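Chapter 4
Learning to Wait: Children, Clocks and the Idea of Time

When I started teaching I had a four-year-old in my class who asked me, every single morning, whether it was after lunch yet. It was nine o'clock. He'd had his breakfast, he'd hung up his coat, and as far as he could see the next big thing on the list was going home. I used to say "not yet, it's ages till lunch", and off he'd go quite happily, and back he'd come two minutes later (I mean that, two minutes) to ask again.

I tell that story to every new group of students because it gets us straight to the problem this chapter is about. You and I carry time around in our heads as a sort of line, with yesterday behind us and tomorrow in front. Small children haven't got the line yet. They've got bits of it: bath comes before bed, shoes come before outdoors. Joining the bits up takes years, and most of the joining is done at home, in the kitchen and on the stairs, long before anyone sits them down with a cardboard clock!

Kitchens are wonderful for this. Things get hot, things beep, somebody says "five more minutes" and means it (or doesn't). Children soak all that up and then play it back to us. Give them a pretend cooker and a few pans and you'll hear the whole business of waiting acted out, usually in a voice that sounds alarmingly like your own.

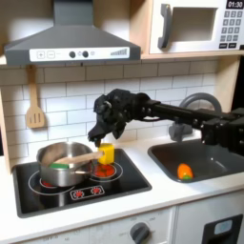
My old colleague Wael Shehata spent one long November listening to exactly this sort of play at the Custport nursery, where we both worked. He wrote down 117 remarks that had something to do with time, and I still have the notebook. "It's nearly cooked." "You have to wait a hundred minutes." "It was ready tomorrow." That last one is my favourite, and I'd ask you not to laugh it off as a mistake. The child who said it, a girl just turned three, knew that "tomorrow" was a word for a time that isn't now. She simply hadn't sorted out which side of now it lives on.

Numbers come in early too, but as decoration. "Three hundred" and "seven hundred" both mean "lots", and a child will tell you the soup needs 700 minutes and serve it up before you've found a spoon. Ismail Abdel Rahman, whose class we'll visit in section 4.3, calls these "borrowed numbers", and I've pinched the phrase for the rest of the book.

So we'll begin with order (what comes first, what comes next), move on to duration (how long things last), and leave reading the clock until quite late in the chapter. Before you turn to section 4.1, spend ten minutes near a child under five and jot down every time word you hear, your own included. Keep the list handy, as we'll need it for the first activity.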